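Lernende Systeme in der Robotik
Skript zur Vorlesung 8: Demonstrationen sammeln
Stand: 2018-04-14

8.1 Worum es geht

In der letzten Sitzung haben wir so getan, als läge der Datensatz fertig auf der Platte. Das ist die Annahme, mit der die meisten Veröffentlichungen arbeiten, und sie ist bequem. Heute geht es um die Frage, wer die Beispiele erzeugt, unter welchen Umständen, und was man ihnen hinterher noch glauben darf.

Grundlage ist das Praktikumsprojekt Tasby: Teile greifen und in Schaumstoffeinlagen ablegen, vorgeführt per Teleoperation, aufgezeichnet mit Handgelenkkamera und Gelenkwinkeln. Insgesamt liegen 1.118 Episoden vor. Die Zahl klingt ordentlich. Ich rate davon ab, sich von ihr beeindrucken zu lassen.

8.2 Was zählt als ein Beispiel?

Eine Episode ist zunächst nur der Abschnitt zwischen zwei Tastendrücken. Ob darin eine Aufgabe gelöst wird, ist eine zweite Frage, und ob sie so gelöst wird, wie der Roboter sie lösen soll, eine dritte. Im Protokoll steht für alle drei dasselbe Häkchen.

Obaidul Wijesinghe hat im April 140 Episoden noch einmal von Hand durchgesehen. Bei 8 davon war »Erfolg« eingetragen, obwohl das Teil am Ende schief in der Aussparung saß. Man kann das für wenig halten. Ein Verfahren, das Verhalten nachahmt, lernt den schiefen Sitz aber genauso gern wie den geraden.

8.3 Die Sicht vom Handgelenk

Für die Kamera am Greifer spricht, dass sie immer dort ist, wo gearbeitet wird. Dagegen spricht, dass sie fast nichts anderes sieht. Kurz vor dem Ablegen besteht das Bild zum größten Teil aus grauem Schaumstoff, das Teil ragt von einer Ecke herein, und die Aussparung liegt womöglich halb außerhalb.

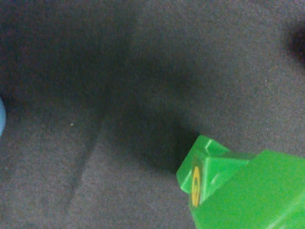 Wer aus solchen Aufnahmen eine Zielposition schätzen will, sollte sich fragen, woran das Netz sie festmachen soll. Schatten sind ein Kandidat. Sie hängen vom Abstand zwischen Teil und Unterlage ab — und leider ebenso von der Deckenlampe. Auf einheitlichem Schaumstoff ist auch eine Falte ein auffälliges Merkmal. Liegt die Einlage am nächsten Tag anders, ist dieses Merkmal wertlos, und das merkt man am Trainingsfehler nicht.

Im Versuch Natix wurde deshalb die Einlage nach jeder Serie gedreht. Der Validierungsfehler stieg. Die Gruppe hielt das für einen Rückschritt; ich halte es für die erste brauchbare Messung des Semesters.

8.4 Mehr Daten?

Der übliche Reflex lautet: weitersammeln. Im Vergleich Sarkar wurden 80 sorgfältig variierte Episoden gegen den gesamten Altbestand gestellt. Auf der gedrehten Einlage lagen beide gleichauf. Daraus folgt kein Gesetz, dafür war der Test zu klein. Es folgt aber auch nicht, dass der Altbestand seine Sammelzeit wert war.

Zu beachten ist außerdem, dass geübte Bediener schnell und gleichförmig werden. Ihre Episoden sehen gut aus und enthalten kaum Korrekturen. Genau die bräuchte man, wenn der Greifer neben der Aussparung ankommt.

8.5 Aufgaben bis zur nächsten Sitzung

Sehen Sie zwanzig Episoden aus dem Ordner Disness an, und zwar in voller Länge. Legen Sie vorher schriftlich fest, was Sie als Erfolg werten.
Vergleichen Sie Ihre Wertung mit der eingetragenen und mit der einer zweiten Person.
Nennen Sie zwei Bildmerkmale, die mit dem Erfolg zusammenhängen könnten, ohne etwas mit der Aufgabe zu tun zu haben. Wie würden Sie das prüfen?

Abgabe als Text, höchstens zwei Seiten. Lernkurven ohne Angabe der Testbedingungen werden nicht bewertet.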